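Endstead Household Words, data card

Maintained by Vlasta Halilović and Narendra Dixit
Last updated: 2026-06-17

This is a word list of household terms as people say them at home, collected in the town of Endstead and the villages near it. It has 1,677 entries. Each entry gives the word, the meaning in plain English, the village, and the age group of the speaker. We do not keep names of speakers.

The work began as a small notebook of Kuldeep Mathur, who wrote down what his neighbours called their kitchen things. I typed the notebook in May and Narendra corrected my spelling, which was necessary. English is my third language, so please tell us if some explanation sounds strange.

Files

words.csv – the main list, one row for each word
villages.csv – the 14 villages and their short codes
notes.txt – longer remarks about words that did not fit in a column
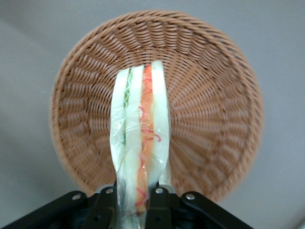
The column "meaning" was the most difficult to fill. Two speakers can use the same word for different things, and in this case we made two rows and did not try to choose the right one. Where a speaker was not sure, the row has the mark "u". Please do not remove these rows when you clean the data.

Known problems

The village of Isov has only six entries, so do not compare it with the others. The older speakers gave many more words for cooking than for repairs or laundry. Colour words are spelled in the Australian way, but a few American spellings are still in notes.txt. Accents are saved in UTF-8, and some spreadsheet programs will break them if you open the file by double click.

Use

You may use the list for teaching and for research. If you publish something, please mention the name of the list and the date of your copy. Corrections go to Narendra, and new words go to me – with the village, please.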